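Sturkdale Robotics Open Day
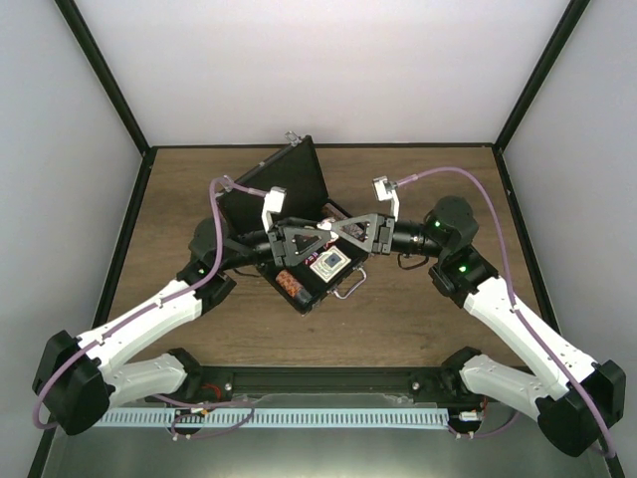 The Sturkdale Robotics Open Day is a public event held each October at the Kinnear Building in Sturkdale. It is organized by the Prerkance Institute, which runs a research program in two-armed manipulation at the site. Visitors are admitted to the laboratories, attend short talks, and watch demonstrations of robots working with household and office objects. Admission is free, although places at the bench demonstrations must be booked ahead.

History

The event grew out of a series of private visits arranged for local schools by Niall Yule, then head of outreach at the institute. Groups were limited to 10 pupils and were shown a single machine. Demand from parents led the institute to open the building to the public for one afternoon, and the format was later extended to a full day. Responsibility for the program passed to Callum Leckie when Yule moved to the institute's teaching division.

The open day was first held in the Fliscombe Annex, a former print works on the north side of the town. It moved to the Kinnear Building after the manipulation laboratory was relocated there. The annex is still used for talks when the main lecture room is full. The highest recorded attendance is 1559, reached in the second year at the new site.

Demonstrations

The best attended part of the day is the bench demonstration, in which a pair of robotic arms works at a tabletop inside a gray-walled enclosure. Both arms are mounted on a rail along the front edge of the table and reach inward, each ending in a black gripper with a white finger. Work takes place in the middle of the table, where the two grippers can meet over the same object. One of the objects used is a small black case with a hinged lid, holding a card and other small items. Cases of this kind are a common subject of study in the field, as the lid, the latch, and the contents each call for a different kind of grip.

Each demonstration lasts 20 minutes. A member of the laboratory staff introduces the equipment, describes the task, and takes questions while the arms are in operation. Staff do not edit or repeat a run for the audience, and attempts in which an item is dropped or a grip is missed are left to continue until the operator ends them. According to the visitor guide, this practice was introduced by Leckie in order to give the public a fair view of current research.

Visitors stand behind a floor line and may not reach into the enclosure. Children under 10 must be accompanied by an adult. Photography is permitted without flash.

Talks and other activities

Talks are given in the morning and again from 2 p.m. Regular subjects include the planning of arm movements, the design of gripper fingers, and the use of robots in the care of older people. A hands-on room on the ground floor allows visitors to pick up wooden blocks with a manually operated gripper. The institute's workshop is open for part of the afternoon, and technicians show how joints and cable runs are inspected.

Reception

The Sturkdale town council lists the open day among its autumn events, and several schools in the district include it in their yearly calendar. Feedback forms collected by the institute have generally praised the access given to laboratory staff. The most frequent criticism concerns the limited standing room at the bench demonstrations. In response, the institute added a second morning session and placed a screen in the entrance hall, on which the work at the bench can be followed live.

See also

Kinnear Building
Fliscombe Annex
Prerkance Institute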